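Research > Household Storage > Working Papers
Print | E-mail this page

3.2 Sorting into fitted cases

A fitted case fixes the place of each item before sorting begins. The Drindis inventory, closed in January, lists 516 containers of this type.

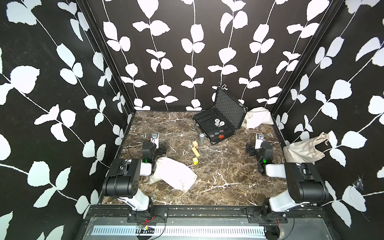

Soft bags impose no such order and were coded separately. Items left outside any container were coded as unplaced — a category that also covers wooden blocks and other pieces with no assigned slot.

Figure 2. Poker chips in an open case with a foam-lined lid.

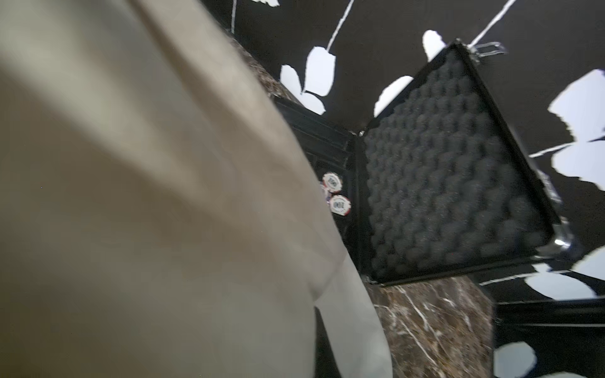 Ikechukwu Ogbonna objects that a slot is a weak instruction, and that households mix denominations in one row as soon as a game ends. We retain his objection as a limit on the coding and score only whether a chip is in the tray.
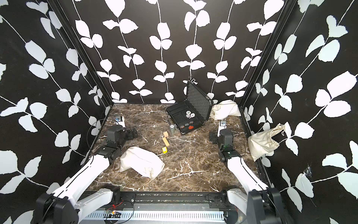
Partial filling was the hardest state to score. Two coders disagreed on 133 entries, most of them cases in use. Where white and darker chips lie in separate groups in the tray, as in the case treated here, the entry was scored as sorted by color — the remaining compartments were ignored.

Shares: 2 | Comments: 0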